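6.4 If the gripper stops above the work and won't close

Fault 474 is listed as "grip timeout". Treat that name with some suspicion. In our runs the gripper was seldom the culprit, and the automatic recovery on the Recover tab mostly hid the fault until the next cycle.

1. Press Hold. Don't press Recover yet.
2. Write down the last line in the log before it scrolls away.
3. Check the height offset. If it is out by more than 2 mm, redo section 4.
4. Wait 15 seconds, then jog the arm straight up at the slowest speed.
5. Run the pick once in the simulator before you try it on the real arm.

Caution: Hold does not cut power to the joints. Use the red stop button before you reach in, whatever colour the status light is.

Note: Plurnby says the fault clears itself after a restart. Ours came back almost every time.
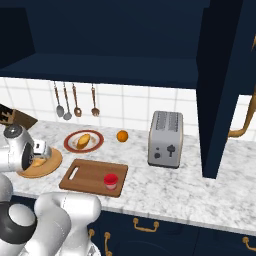 Trandari, March

The kitchen test in Plolent, with the gripper over the round board and the bread roll on its plate to the right. A clean run in this counter layout proves less than you'd hope – the simulator doesn't model a worn finger pad. Send repeat faults to Naima Morsy with the log attached, and leave the arm in Hold until she replies.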